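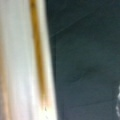
Wrist camera view at close range.

Open Day at the Kobori Hall: Questions and Answers
Last updated June 29, 2022

What is being shown?
A tabletop handling demonstration. A white robot arm with a gripper works over a light gray table holding everyday items. The arm is controlled by Ramitz, our in-house motion software. Each session runs 44 minutes, including time for questions.

Do I need to register?
Yes. Registration is free and closes when the session is full. The hall is limited to 78 visitors per session. Bring the confirmation on paper or on your phone.

Where do I go on arrival?
Use the Bodberg Street entrance and sign in at the desk. The hall is Room 433, fourth floor. The elevator is to the left of the desk. Doors close when the session starts, and late arrivals are moved to the next session if there is space.

What kinds of items are on the table?
Office and household items of mixed size and stiffness. A pen and a closed box with a dark lid are typical. A thin cable is harder, as it bends and has no fixed shape for the planner to work from. Flat items are harder again because the fingers have little to close on.

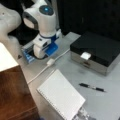

The layout is not fixed to a grid. Items may sit at any angle, and the planner has to find a grasp for each one that keeps the wrist clear of its neighbors.

Why does the wrist camera picture go soft?
The lens has a fixed focus. Objects very near the lens blur, and fast wrist motion adds more blur. The software gives these pictures a low weight.

Can I stand next to the table?
No. Stay behind the yellow floor line while the arm is powered. Staff will stop the session if the line is crossed.

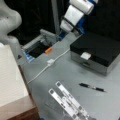

Gripper at the recessed tray, with the closed box at right.

Can I take photos?
Yes, without flash. Tripods are not allowed.

Is the session suitable for children?
Ages ten and up, with an adult.

Has the demonstration changed from the one in March?
Yes. The March sessions used the Lemlow planner, which needed every item entered by hand before a run. That step has been removed.

Who do I contact about group visits?
Write to Ayane Mizuno, visitor program, at least two weeks ahead. Include the group size and any access needs.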